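Working Group on Household Handling Practice
Minutes of the April meeting

Opening
The chair opened the meeting at ten past two, once the tea had gone round, and welcomed everyone warmly, including the two members joining by telephone from the Nurnetti office, whose line was much clearer than it was last time. Apologies had been received from the Ornis representative, who sent kind wishes and a page of written comments, taken under item 3.

1. Minutes of the last meeting
These were agreed with one small correction. The sentence on glove sizes should have read "offered" and not "required", and the secretary is sorry for any worry this caused to those who had already gone out and bought gloves.

2. Matters arising
The short form of the guidance is now at 54 clauses, down from more than 200, and the group thanked the drafting pair for what must have been a great many patient evenings. It was felt that a few clauses still say the same thing twice. Members were asked to mark these on their own copies and bring them along next time, and please could they use a pen that photocopies.

Rakeo had asked whether the guidance applies to hand-held grippers as well as to arms on a stand. After some discussion the group agreed that it does, in full, and that the opening paragraph should say so in plain words.

3. Soft and crinkly packaging in home settings
This item took up the larger part of the afternoon, and happily so. The present draft says only that packets should be held "with suitable care", and Ornis had written to say (quite fairly, the group thought) that two careful people could read that in two very different ways. A biscuit packet will crumple at its edges under a fairly modest squeeze, and the draft doesn't tell an operator how much crumpling is acceptable.
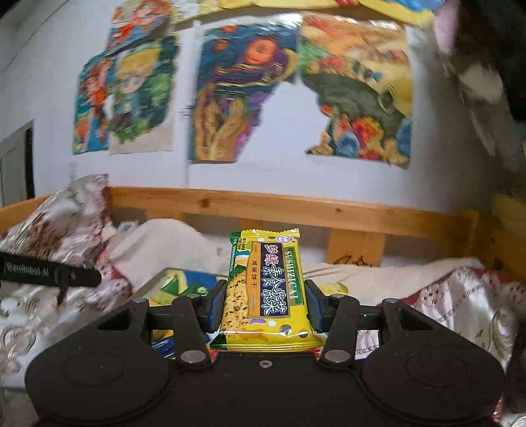
The member from Mercado spoke in favour of a rule based on the contents, so that a packet counts as properly handled if nothing inside is broken. Others liked the idea but pointed out that it would mean opening every packet at the end of a session — a lot of crackers, as one member put it, and no plates. The Nurnetti members preferred a rule based on the wrapper: creases are allowed, but a split or an opened seal is to be logged as damage and the packet set aside.

After a good deal of friendly back and forth, the following wording was agreed for the next draft:

3.1 Finger pads are to be checked by eye before each session and wiped if they carry dust or crumbs.

3.2 The grip is to be closed slowly on a soft packet and stopped as soon as the packet is held. Creasing of the wrapper is acceptable. A split wrapper or an opened seal is to be logged.

3.3 Work over beds, sofas and other soft furnishings is allowed. Bedding may be left as the household has it, and operators should keep moving linkages clear of loose cloth.

3.4 Food used for practice is not to be eaten afterwards, however nice it looks.

There was a longer talk about 3.3. One member would have liked beds to be made first, for tidiness and for safety, but the general feeling was that a home is a home, and that guidance which only works in a tidy one wouldn't be of much help. Her concern about cloth catching in the joints was taken seriously and is the reason for the second sentence.

Action: drafting pair to circulate the new section 3.
Action: Rakeo to suggest wording on how often pads should be replaced.

4. Homes with children
Held over for want of time. The secretary will put it first on the next agenda, together with the note from Mercado on asking a family's permission room by room.

5. Any other business
The group was reminded that comments on the glossary are still very welcome, particularly on "grasp" and "hold", which are at present used as if they were the same word.

The meeting closed at 4 o'clock. The next will be in the same room, and members coming by car are asked to use the rear gate.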